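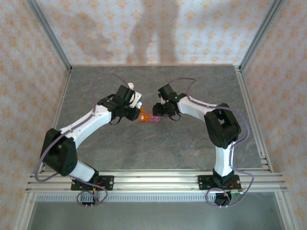
Wallpaper on removable panels in an aluminum extrusion frame: seams and corners

Wall Coverings > Technique and Materials
11 replies, 1086 views

klyimo
July 11, 2022
I have an enclosure with an extrusion frame and papered walls: back, left and right. The paper is cream with a small orange-pink floral print. The tabletop inside has a gray marble pattern. I am redoing the walls because the panels have to come out from time to time, and I want paper that survives being handled.

Two questions. First, do I need to carry the print around the inside corners, or can each panel start wherever the roll happens to be? Second, what do you use on the cut edges where the panel goes into the slot? Mine fray when the panel slides.
Kerubo

paste_table
Start each panel wherever it falls. With a small print the eye doesn't follow a motif across a corner, and you have a strip of metal between the two sheets anyway. Keep the height consistent and forget the rest.

Edges: wrap them. Take the paper around to the back by 23 mm and glue it down there. A cut edge in a slot will always fray.

sdvorak
I disagree on the corners. Height consistency is most of it, agreed, but if a half motif lands next to the metal on the left wall and a full one lands next to it on the back, you will see it every time you look at that corner. Cut the back panel first, centered, then work outward. It costs one extra repeat per side panel.

Wrapping is correct if the slot has room. Measure the panel with paper on both faces before you commit.

Shoshana Dvorak

klyimo
Slot clearance is tight. Two thicknesses of paper plus paste will not go in without force. I tried on an offcut and it tore at the bend.

paste_table
Then the panel is too thick. Go down a size.

sdvorak
Or leave the panel alone and seal the edge. Cut the paper flush with a new blade, run a thin bead of clear acrylic varnish along the edge, let it dry, sand lightly, repeat once. It stiffens the fibers and the panel slides. I did the backs of a set of display cabinets in Wemham that way in December and none of them have lifted.

hondach_fan60
What paste? I would stay off ready-mixed on anything non-porous. It skins over at the edges and stays soft in the middle.

klyimo
Hondach cellulose powder, mixed to the heavy ratio on the packet. The panels are primed.

hondach_fan60
Primed with what? If it is an oil primer the paste has nothing to key to. Size the panel first with a thin coat of the same paste and leave it overnight.

klyimo
Water-based primer, one coat, not sized. I will size the next set.

tbench
Unpopular view: don't paste at all. Double-sided film, full coverage, rolled on dry. No shrinkage, no warp. Thin panels bow toward the papered side when wet paste dries, and a bowed panel will not go back into a frame. I lost three that way before I switched.

sdvorak
Film is fine until you need to change the paper. Then you are scraping adhesive off the panel for an afternoon. The bow is real, though. Paste plain lining paper to the back face at the same time and the pull evens out. Dry them flat under a board with weights.

tbench
With lining paper on the back you are at two thicknesses again, and he or she just said the slot won't take it.

sdvorak
Stop the lining paper short of the edge. Only the part inside the slot has to be thin. 11 mm clear all around is plenty for most frames.

paste_table
That works. I withdraw the comment about going down a size.

I still think the corner matching is a waste of paper on a print that small.

jesosbridge_decor
Separate point about color. Cream next to gray can go yellow under warm lamps. Put a sample sheet behind the tabletop with the lights you use and check it before buying the full roll. Also order everything from one batch. Cream varies between batches more than the strong colors do.

klyimo
Useful, thanks. Plan as it stands: size the panels, center the back sheet, lining paper on the reverse held back from the edges, flush cut with varnish. I will match the height at the corners and see how much is left on the roll before deciding about the rest — I have one spare repeat at the moment, so it may decide itself.

Does the varnish yellow? The edge would be hidden in the slot but I'd expect some to creep onto the face.

sdvorak
Water-based acrylic, no. Mask the face with low-tack tape and test the tape on an offcut first. It will pull the print off some uncoated papers.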